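From the Lutville Neighborhood Newsletter, April

Lunch on the Porch Is Back

Well, friends, we made it through another winter, and I can tell you the sound of folding chairs being dragged across the library porch was music to my ears. Lunch on the Porch starts up again this month, same spot, same noon start, and I do hope we'll see the old faces along with plenty of the new ones who have moved onto Hosseinzadeh Lane since the fall (welcome, all of you, and please don't be shy!).

For anyone who hasn't come before, it's a simple thing. You bring your own lunch, you sit down beside somebody you may or may not know, and you talk until you have to get back to work or to the laundry. Savvas Galanis started it the year the diner closed, when he got tired of eating in his truck, and that first lunch drew 11 people and one very hopeful beagle. Last September we had 34 on the porch at once and had to borrow the piano bench from inside.

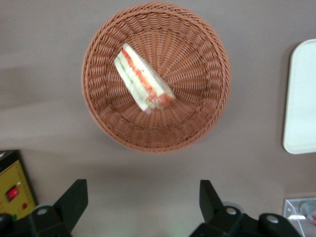 Do I need to sign up ahead of time?

Just come when you can and stay as long as you like, even if it's only ten minutes between errands. The only thing we ask people to put their names down for is the potluck at the end of the season, and the sheet for that won't go up by the front desk until later in the summer.

Now, a few bits of housekeeping. The library has kindly let us use the side door again, so if you have trouble with the front steps, go around by the lilacs and ring the bell. It's a quiet bell, so give it two good pushes. The porch roof was patched over the winter and the drip over the east corner is supposed to be gone, though I'd still bring a hat if it looks like rain. Please carry your trash home with you when you can. The bin out there is a small one and the raccoons know all about it.

Ardalan Fallahi has offered to bring his big coffee urn again, the one that makes enough for a wedding, and I for one am grateful. He would like it known that he doesn't mind making decaf but he needs to hear about it by ten in the morning. There will be a jar out for coffee money, and whatever is left over goes to the large-print shelf, as it did last year. That shelf got 31 new books out of the deal, mostly mysteries, and I've read more of them than I should admit to.

If you have a spare lawn chair with some life left in it, we would love to have it. My own went through at the seat last August with me in it (no harm done, and I believe I kept hold of my pie).
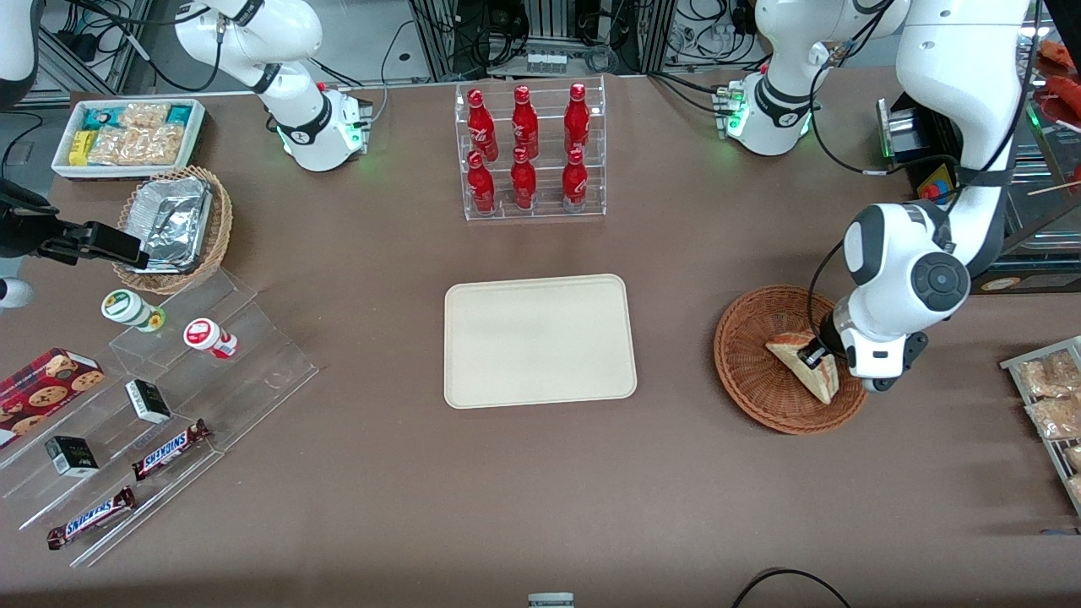 Porch Reading Hour

The reading hour for little ones will follow right after lunch, at half past one, so grandparents can do both in a single trip. Bring a blanket to sit on, and a favorite picture book if your child has one they'd like to share.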